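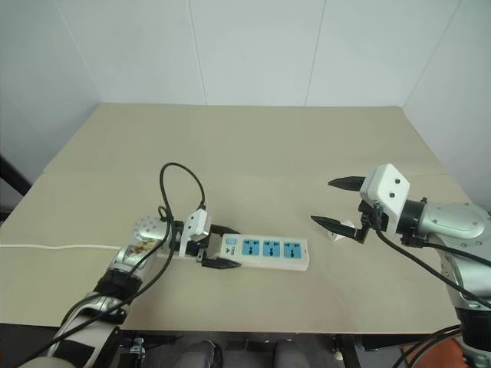 Two-arm power strip test at Mimstead.

Rodedley has begun comparing two gripper controllers at its Mimstead workshop, using a white power strip as the test piece. Each controller gets 254 runs, split between 12 operators, and the results are due in July.
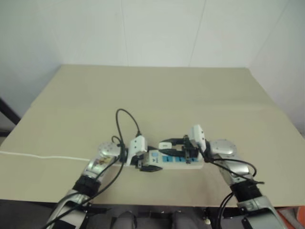 Mridha, which makes one of the controllers, said it would have liked a heavier object in the trial as well. Histberg supplied the other and has not commented. Testing resumes on December 6, 2022.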